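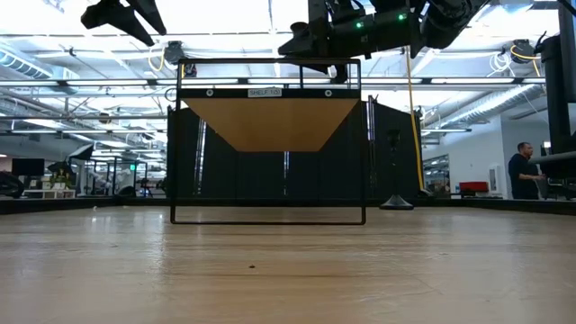 Fig. 1. Shelf 1, front side, on the wood-topped table.

Gundgate Shelf Set
README

Maintainer: Štěpánka Jurčo
Last edited: 8th January

Overview

Gundgate is a set of records on small objects kept on open tabletop shelving. Each record names a shelf unit, an object type and a position on the board. The current release has some 400 records covering 6 object types. Shelf 1 is the reference unit, and all positions are given relative to its front strip.

Shelf unit

Frame: black metal, rectangular, open below the board
Board: single, wood, in the upper half of the frame
Front strip: black, with a pale label at the center and a round fastener toward each end
Unit name in files: shelf_1

The label text starts with SHELF 1 and has a further character in parentheses. Do not copy that character into the unit field. Older files from Nindetti did this and the entries no longer match on import.

Positions

Left and right are always read facing the label. An object standing on the board is logged by the center of its base, even where the upper part is wider. Tall pieces are logged as "over" if any part rises above the frame.

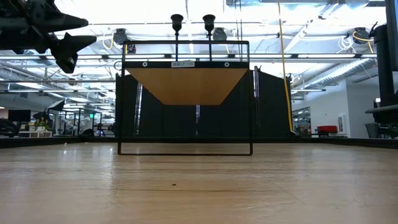
Gundgate README | Page 2

Fig. 2. Two black stemmed pieces on the shelf, side by side.

Object type: goblet

The type covers any piece with a flared cup on a long stem. Color goes in its own field. Material is left blank unless the supplier sheet states it. The pair in Fig. 2 is entered as two records, left and right, both with the "over" flag set. Pairs are never merged.

File layout

records.csv: one row per object
shelves.csv: one row per shelf unit
types.txt: object types and short definitions
changes.txt: edits by release

Known issues

Records imported from the Shetty list have no base position. Filter on base_pos before computing spacing.
The spacing column is in millimeters, but Gestonik exports write it in centimeters with no unit given.
The type "cup" is still present in a few rows. Treat it as separate from "goblet" until the February release.

Corrections

Send the row number and the proposed value to the maintainer. Changes to shelves.csv need a measurement of the unit.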